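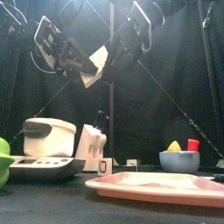 黒い台の上に並んだキッチン用品と、上から伸びる2本のアーム

「ダーンヴィル年代記」は刊行順と時系列順のどちらで読むべきですか

投稿者:yomikake_09
2026年3月29日

都市ファンタジーのシリーズ「ダーンヴィル年代記」を読み始めようと思っています。図書館で1巻の『デラリの門』を借りて、いま69ページまで来たところです。

同じ棚に前日譚の『アレジャーノ家の夜』がありました。帯に「すべてはここから始まる」と書いてあり、先にこちらを読むべきだったのかと迷っています。1巻にもアレジャーノ家の名前は何度か出てきますが、説明がほとんどなく、誰が味方なのかよくわかりません。

シリーズ物は途中で挫折することが多いので、できれば楽に読める順番が知りたいです。それと、短編集の『コルナード通り』は飛ばしても本編の理解に支障はないでしょうか。怖い場面や流血の多さについても、わかる方がいたら教えてください。結末に触れない範囲でお願いします。

tsundoku_kaidan さん

刊行順をすすめます。

『アレジャーノ家の夜』は3巻の後に出た本で、読者が3巻までの出来事を知っている前提で書かれています。時系列では一番古い話ですが、先に読むと1巻後半の驚きがひとつ減ります。どの場面かは伏せます。帯の文句は気にしなくていいと思います。

1巻でアレジャーノ家の説明が少ないのは主人公自身が事情を知らないためで、166ページあたりの橋の場面を過ぎるとだいぶ整理されます。そこまでは名前だけ頭の隅に置いておけば足ります。私は人名をしおりに書きながら読みました。

順番は、1巻、2巻、3巻、『アレジャーノ家の夜』、4巻です。『コルナード通り』は4巻の後で構いません。収録作のうち「渡し守の帳簿」だけは4巻に出てくる脇役の過去を扱っているので、その人物が気に入ったら読んでみてください。ほかの短編は本編とのつながりが薄く、飛ばしても困りません。

流血は1巻が一番多く、2巻からは減ります。怪物に襲われる場面より、その後の傷の手当ての描写のほうが細かいです。苦手なら市場の章は流し読みでも筋は追えます。動物が死ぬ場面は3巻に一か所あります。

madogiwa さん

前日譚から読みましたが普通に面白かったです。196ページしかないのですぐ終わります。好きなほうからでいいと思います。

ただ文庫版は字が小さいです。

hon_to_mugicha さん

刊行順に一票です。ただ、上の方の順番に少し補足します。

『アレジャーノ家の夜』には、単行本と文庫で違いがあります。文庫には巻末に「鐘楼にて」という書き下ろしが付いていて、これは4巻の直後の話です。文庫を3巻の次に読む場合、巻末の一編だけは4巻の後まで取っておいたほうがいいです。目次に章題が出ているので、そこは見ないほうが無難かもしれません。図書館の本がどちらの版かは奥付で確認できます。

全巻を揃えるなら、本編4冊の合本が9月に出ています。ただし前日譚と短編集は入っていません。私は合本を2,000円の古本で買いましたが、厚くて寝転んで読むには向きませんでした。通勤で読むなら分冊のほうが扱いやすいです。

挫折が心配とのことですが、1巻は一応その巻だけで事件が片付きます。2巻は続きが気になる終わり方なので、3巻を手元に用意してから読み始めるといいです。私の図書館では3巻だけ予約が詰まっていて、だいぶ待ちました。

yomikake_09 さん(投稿者)

ありがとうございます。刊行順で進めることにします。借りられる前日譚は文庫版でした。目次はもう見てしまいましたが、章題の意味はわからなかったので、たぶん大丈夫だと思います。3巻は先に予約しておきます。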